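Home | News | Centres | Recycling | Contact

Bottle and can returns: what changes at Stambridge
February 2026
By the Stambridge newsletter desk

The return point at the Stambridge centre has moved from the car park to the side entrance on Mizuno Road. Opening hours stay the same. The old cabin will be taken away by the end of the month, so please don't leave bags beside it.

We took in 468 sacks of drinks containers over the winter, against 634 in the summer quarter. The drop is normal for the time of year. Of the winter sacks, 67 had to be sorted again by hand, mostly for glass mixed in with plastic. Glass still goes in the green banks at Storach Lane.

Please empty bottles before you bring them in and put the caps back on. Labels can stay where they are.

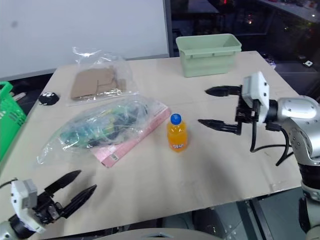 Larger loads are best brought in the morning — the side entrance is narrow and there is only room for 2 cars to wait. Clubs and schools can book a slot at the desk and will be given sacks to take away.

Jedus, who collect from us, have asked that sacks are tied and no more than three-quarters full. Spare ties are kept on the hook inside the door. The next collection is on 18 February.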